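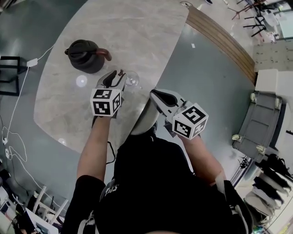
Pale oval table with a marble-patterned top.

Looking after a shiny tabletop (and all the little things that live on it)

I love a glossy pale table. I love it even more since I stopped attacking ours with whatever spray was nearest the sink! We've had a marble-look top in the kitchen for years, it gets breakfast, homework, bread dough and a board game most evenings, and it still comes up beautifully. Most of what follows I picked up by getting it wrong first.

Everyday wiping

Shake the crumbs off with a dry cloth before anything wet goes near the table. Crumbs are gritty, and a wet cloth full of grit is how you get those faint circles that only show up at teatime when the sun is low. Then a bowl of warm water, a few drops of washing-up liquid, and a cloth wrung out until it barely drips. Go over it again with plain water and dry it with an old cotton tea towel. The drying is the bit people skip and it makes the biggest difference!

If the top is real marble, keep vinegar and lemon well away. It doesn't matter what it said on the back of the magazine. Acid leaves dull marks in the stone that no amount of rubbing will shift. If you don't know what yours is made of, treat it as marble and you'll be fine.

Sticky patches: lay a warm damp cloth over the spot, leave it 2 minutes, wipe. Jam lifts straight off. Candle wax wants the opposite treatment, so put some ice in a sandwich bag, hold it on until the wax goes brittle, and ease it up with an old plastic card.

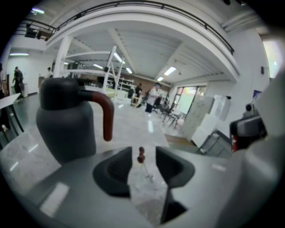 A small brown piece on the tabletop.

Game pieces, knobs and other turned bits

Small turned pieces collect an amazing amount of grime in the grooves. For plain wood, use a soft toothbrush, dry, and work round and round under the head where the dirt hides. If that isn't enough, dampen the bristles (only just) and stand the piece on kitchen paper overnight, nowhere near a radiator. A cotton bud with a dab of beeswax polish brings the colour up wonderfully. Painted pieces I leave at the dry brush, after a sad evening with a red pawn that came out pink.

Store them in a drawstring bag or a jam jar with a scrap of felt in the bottom. Stick a label inside the box lid with the number of pieces on it and check it when you pack up. Our big set has 100, and I have found number 100 in the hoover bag more than once. 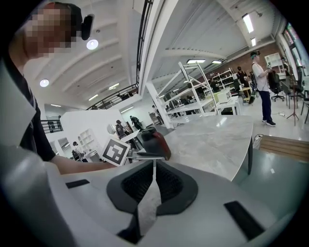 Polishing a big table is a job for the morning, when you can see what you're doing. Start at the middle and work out to the rim in overlapping strokes, with very little polish on the cloth, and buff each section before going on to the next. Clothes matter more than you'd think. Short sleeves are best, like the black shirt in the photo, so there's no cuff trailing through the bit you've just done when you stretch an arm across. Take off watches and bracelets too, and mind your belt buckle if you lean on the edge!
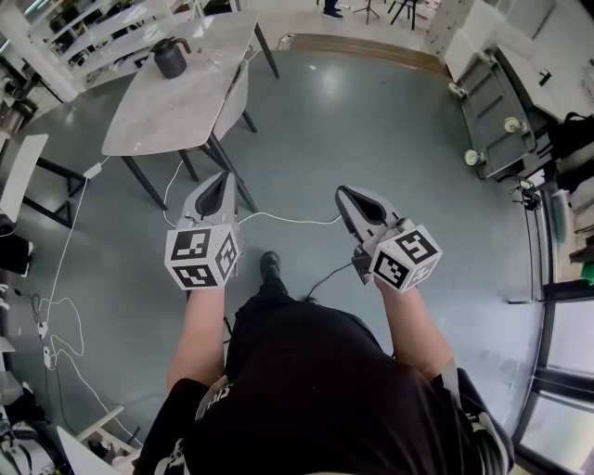 Oluwatosin Okafor

Underneath and round about

Don't forget the underside of the rim, it's where everyone's fingers go. Same soapy cloth, same drying. While you're down there, check the feet for bits of grit and wipe them before you shift the table. On a smooth hard floor, stick felt pads under chair legs and change them when they go flat. I do ours every September along with the draught strip on the back door.

Scuffs on a hard floor often come off with a clean pencil rubber. Try it on a corner first, and sweep up the rubbings before the cat finds them.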